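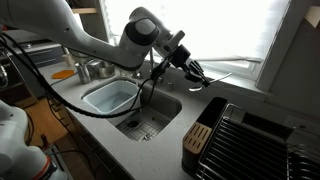 What will I be doing if I'm picked for the Utetti tasting panel?
You get one snack box a month for three months, try everything in it, and fill out a short form on taste, portion size and packaging.

Utetti is looking for 21 home testers for its new subscription box, starting in November. You must be 18 or older, have no food allergies, and be able to receive packages at home. We pay $30 per completed form, and the boxes are yours to keep. Nearly 3000 subscribers get our regular box, and current subscribers can't apply this time.

To apply, email Marloes Baert with your name, mailing address and a few lines on what you usually snack on. Use "Panel 546" as the subject.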